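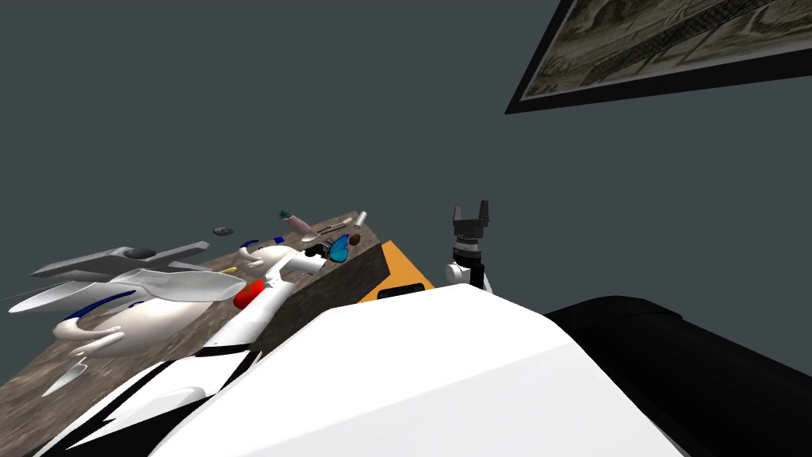

Heat embossing on dark cardstock: what worked for a set of 24

I agreed to make 24 thank-you cards, all one design, all on black or charcoal cardstock with a white embossed sentiment. One card like that is easy. Twenty-four of them showed me every weak point in how I do it, so these are my notes, mostly for my own use the next time.

The design is a standard A2 card with a top fold. The panel is 4 by 5 1/4 inches, stamped with a single line of text about a third of the way up, with a narrow strip of patterned paper below it. The strip is half an inch wide. I tried three-eighths first and the pattern got lost.

Ink

I used two clear embossing inks, Passka and Mamo, both from pads that had been open for a while. Passka is the wetter of the two. On smooth cardstock it spreads a little, and thin script fills in at the loops of the e and the a. Mamo is stickier and stays where the stamp put it, but it dries faster. With Mamo I had to get powder on right away. If I stamped three panels in a row before adding powder, the first one came out patchy.

I settled on Mamo for the script and Passka for the solid leaf stamp that goes on the envelope flap. Both pads were re-inked halfway through the set. I should have done it sooner. Panels nine and ten have a faint gray look in the middle of the line where there wasn't enough ink to hold the powder.

Powder

Fine detail white from Dostska. The regular grain is fine for solid images but leaves a bumpy edge on anything under a quarter inch tall. Detail powder needs a closer eye under the heat tool and goes flat quickly if you stay too long. Once it goes flat it soaks into the paper and turns from white to a thin, oily gray, and I know of no fix for that except starting over.

Stray powder is the main problem on dark paper. Every speck shows. My order of work is now:

Cut all panels first and leave them out overnight.
Wipe the panel with an anti-static bag, both directions, and the edges too.
Stamp once, firm pressure, no rocking.
Pour powder from one end, tip, and tap the back of the panel twice.
Brush off strays with a small dry paintbrush.
Heat.

The overnight step is from Dagim Tekleab, who has been making cards much longer than I have and who looked at my first batch and asked how damp my craft room was. Quite damp, in November, with the window open. Paper straight from a new pack held enough moisture that the powder stuck all over it, bag or no bag. The panels I left out next to the radiator behaved much better. They also curled slightly, so put a book on them.

Heat

Let the tool warm up for 25 seconds, pointed away from the paper, before bringing it to the panel. A cold start means the panel warms slowly along with the tool, and that is when it warps. I hold the tool a couple of inches off and come in from the left end of the line, moving only when the powder turns shiny. Heating from underneath gives a smoother surface on thick stock, but I burned a fingertip doing it and went back to heating from above with a wooden clothespin holding the corner.
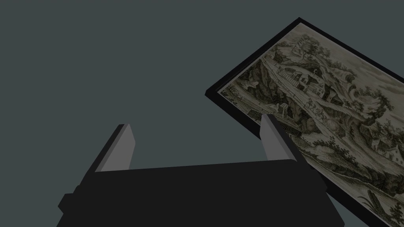

Gripper and framed landscape, dark gray wall.

Card weight matters more than I expected. My black is heavier than my charcoal, and the charcoal bowed on every panel. I flattened them face down on parchment under a cutting mat while they were still warm. Two kept a bend, and I glued those down with extra adhesive along the short edges.

Adhesive

Liquid glue for the strip, tape runner for the panel. Liquid glue under a whole panel made the charcoal ripple. For the strip I use a thin bead down the center and nothing near the edges, because it squeezes out and dries shiny on dark paper. If it does squeeze out, let it dry and roll it off with an adhesive eraser. Rubbing it wet leaves a mark.

Rejects and time

I spoiled five panels: two from flat powder, one from a double-stamped line, one from a thumbprint that picked up powder perfectly, and one I cut a sixteenth too narrow. The thumbprint one has been kept for scrap, and I'll punch tags out of it.

Stamping and heating took one long evening and assembly took another. Doing each step in groups of four was the best pace. Larger groups ran into the drying problem with the Mamo ink, and smaller ones had me picking up and putting down the heat tool all night.

Still to sort out: a better tray for catching powder. I pour over a folded sheet of copy paper and lose a bit each time I funnel it back into the jar. The Plirnow tray has a spout at one corner, but it looks too shallow for a 4 by 5 1/4 panel to lie flat. If anyone has one, please measure the inside for me and leave it in the comments.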